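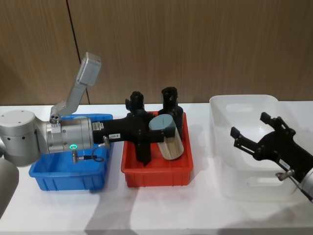

How to Run a Sorting Demo at Your Open Day

By Yulan Luo

We did ours at the Hemholm workshop in May, with two arms, three bins and 60 visitors, most of whom had come for the parking. Learn from it what you can.

1. Set up the table
Put the bins in one row where both arms can reach the middle one. Use different colors. People at the back can't follow "bin two," but they can all follow "red." Check the reach of each arm with the bins in place, then tape the table legs to the floor. A child will lean on it.

2. Pick your objects
Raid the break room. Canisters, cups and bottles are fine, and they teach more than the foam cubes that came in the Mikuter starter kit. Skip anything with liquid in it. I have opinions about soup.

3. Slow everything down
Run the arms at 70 percent of your usual speed at most. It looks more thoughtful, and it gives you time to talk. Load the demo program in Jiklow, do one full dry run, and save it under a name you'll recognize at 8 a.m.

4. Decide who goes first
When both arms work over the same bin, set a waiting rule for one of them. Ours is four lines long and took an afternoon of arguing. 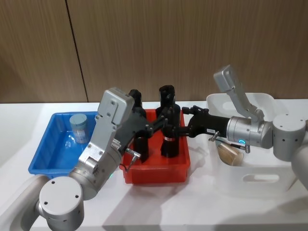 Both grippers at the red bin, with a canister in the blue one.

5. Let people ask
Someone will ask what it costs. Our stand, bins and signs came to $2,095, and I say that number very quickly. Someone else will ask if it does laundry. Say no and offer them a cookie.

6. Pack up
Park the arms before you switch off the power. Then go find the tape.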